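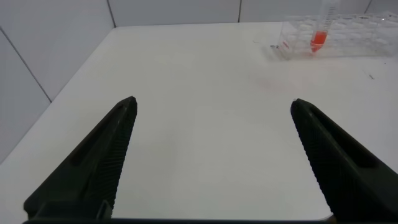
Posted by texier_corner, Wednesday, May 15, 2024
Views: 308

Faint pink patch on a white table, color mixing activity

Good evening to all. I prepare the color mixing activity for our children's group and I would like advice about the table. It is a white table with a surface that shines a little, and it stands by a wall with big square white tiles. I like it very much for this work, because you see the true color of the water.

My problem is a pale patch, between pink and gray, in the middle distance on the surface, before you come to the test tube rack. I wiped it 2 times with dish soap and warm water. I cannot decide if it became weaker or if I only wish it. The colors come from the Kandeo food dye set, which has 6 small bottles. 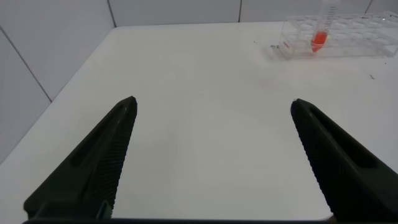
Mullasley Saturday Science Club, Activity Preparation

I forgot to say that we are guests in this room and must leave the table as we found it. So I do not want to use anything that scratches. Does somebody have experience with baking soda on such a surface?

Reply by gruffmop
Baking soda paste, soft cloth, small circles, rinse. I have done it on my own kitchen counter for years. Food dye is not that strong.

Reply by plainwater_110
Please be careful with this advice. Baking soda is still a powder, and on a glossy surface it can leave a dull place which you see every time the light comes from the side. Then you have a patch forever. I would put a wet paper towel on it, wait a while, and look what comes into the paper. If the paper stays white, maybe there is no dye in the table at all.

Reply by gruffmop
A dull place from one wipe? I don't believe it. But fine, try the paper first, it costs nothing.

Reply by texier_corner
Thank you both. I will begin with the paper towel. My colleague thinks it is not a stain and that something pink is reflected in the surface. I was a little offended, but she can be right.

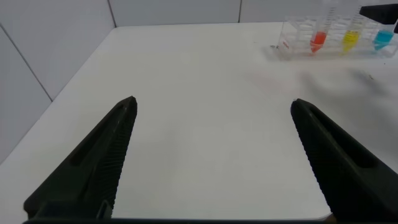 I also moved my lamp at home to see how such things happen, and a colored bowl can really throw its tone on a white plate. So now I am less sure than yesterday. It is strange how long a person can look at a table.

The orange-red is in the tube in the clear rack, the yellow is in the plastic cup and the blue is in the small clear container. The pink bowl is for pouring out what we don't need anymore.

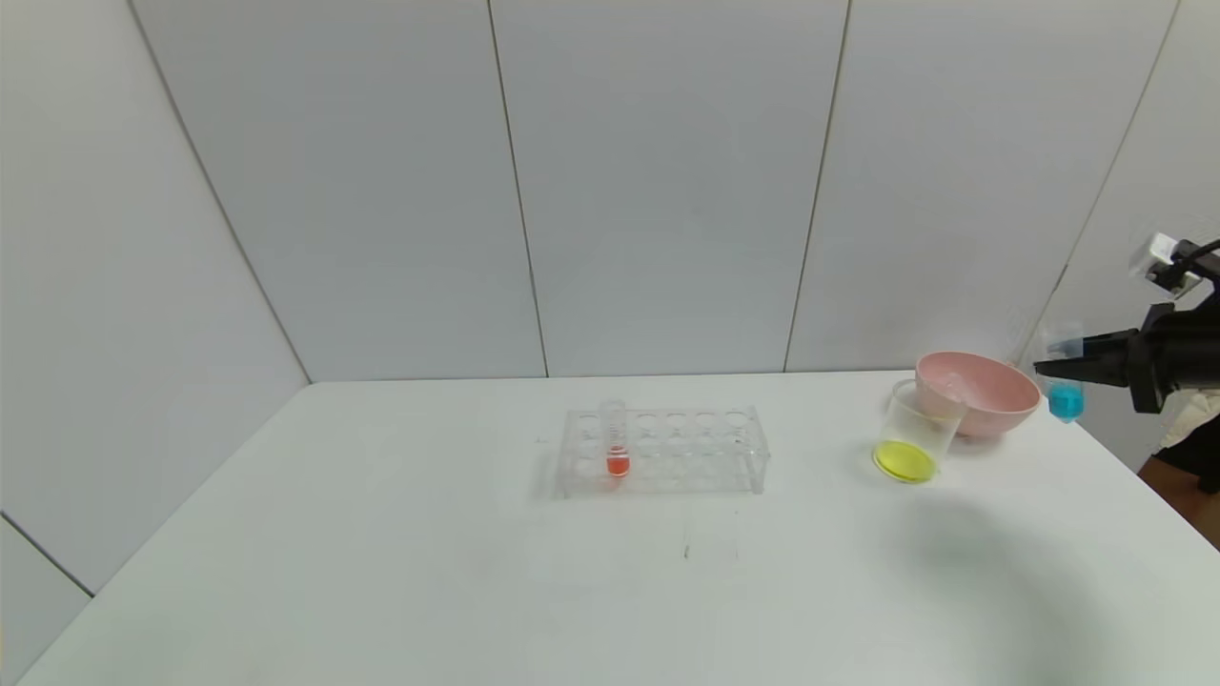
Re: Faint pink patch on a white table (the bowl)

Reply by plainwater_110
There is your pink thing! Take the bowl away from the table completely and look again at the same place. Do it before any paste, please.

Reply by sidetable
I would worry more about the cup than about the patch. It is leaning, and it stands right against the bowl. Yellow dye is the worst one for me, I had it in a grout line from January until I gave up. Put a tray under everything. We have the Plelholm one with a high edge and it is easy to rinse.

Reply by gruffmop
A tray hides the white table, and she likes the white table.

Reply by sidetable
Then buy a white tray.

Reply by texier_corner
It is he, but no problem! A white tray is a good idea and I will ask for the price. The bowl I will carry to the sink tomorrow, then I look at the patch with the lights on and with the lights off, and I write what I found.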